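Wrapping for other people: a talk with Sylvie Lévesque

Sylvie Lévesque has wrapped presents for money for eleven winters. She started behind the counter of Després, a small department store where the wrapping was free and the line was long, and now she works for herself under the name Rundetti. I met her at four in the afternoon, in December, which she told me was a brave hour to ask for.

She did not plan this work. She was selling gloves, and one evening the wrapping counter was short of one person. "My manager, Vernon Li, put me there for an hour," she says. "I stayed until they closed the lights. The first box I made was terrible. The customer was very polite about it."

Vernon Li taught her by letting her take apart finished parcels. She would open one slowly, look where the folds went, and close it again in the same folds. She still thinks it is the best way to learn, better than any video. 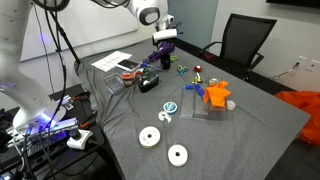 In her busiest season at the store she wrapped 651 parcels, and she remembers the number only for the reason that every wrapper had to write a mark in a notebook. Now she does far fewer. Last winter it was 245, and she could spend time on each one and charge a correct price for it.

We spoke for a while about paper. Her opinion is strong: most people buy it too thick. Thick paper looks rich on the roll, but it does not want to fold at the corners, and then one needs more tape, and the tape is what everybody sees. She buys a thinner paper from Nidemia, plain on both sides, and she lets the ribbon do the talking.

"I measure with the box itself," she says. "I roll it over the paper, one time around, and I add two fingers. For the ends, the paper must come up a little more than half of the height. If it comes higher, you get a fat corner."
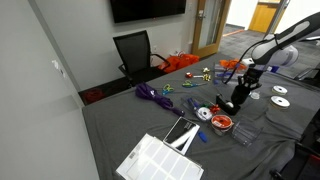

What is the most difficult thing to wrap?

"Anything soft. A sweater without a box, a toy animal. People think that a ball is the worst, but a ball you can put in the middle of a square and gather up on top. A sweater moves while you work. I roll it around a piece of card first, and then it behaves."

She has also refused some jobs. A customer, Craig Guthrie, once brought her a garden rake and asked that it should not look like a rake. She tried for most of a morning and gave it back with a bow on the handle. He has come back each year since, so he was perhaps not so unhappy.

The money part was slower to learn. In the first year alone she asked too little and bought too much, and in January she still had 73 rolls of one red paper which she did not even like. Her friend Mervin Hawthorne, who keeps the accounts for a bakery, sat down with her and made a simple list of prices by size. She has used the same list until now, with small changes.
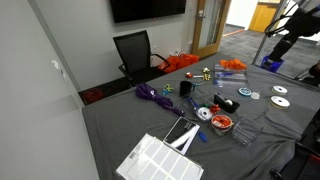
How do you keep from mixing up the gifts of different customers?

"Each thing gets a label before I touch the paper. I write the name of the customer and the name of the person who receives, and the label goes under the bottom fold. One time I did not do it, and an uncle opened a pair of earrings. Since then I am very strict."

Her biggest order came from Zumana, an office supply company, which wanted 155 identical boxes for its staff. I expected her to say that this was boring work, but she liked it very much – the hands find a rhythm, and she could listen to the radio. It took her four days. On the last one Romain Chevalier, her neighbor, came to cut ribbon, and he cut all of it ten centimeters too short. They made flat bows in place of the round ones.

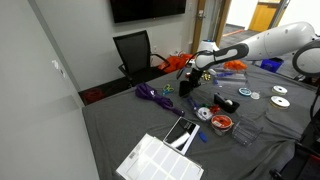

She keeps her own presents for the last night, like many people who do this for a living. The family gets brown paper and kitchen string. Her mother complains a little every year, and then she folds the paper carefully and puts it in a drawer, where Sylvie finds it again in the spring.

From January to March she takes almost no orders. She repairs her table covers, sharpens the scissors and goes to see the paper sellers, who have more time then and will open a roll so one can feel it. She already has eleven names written down for next winter, and Craig Guthrie is the first of them. He has not told her yet what he is bringing.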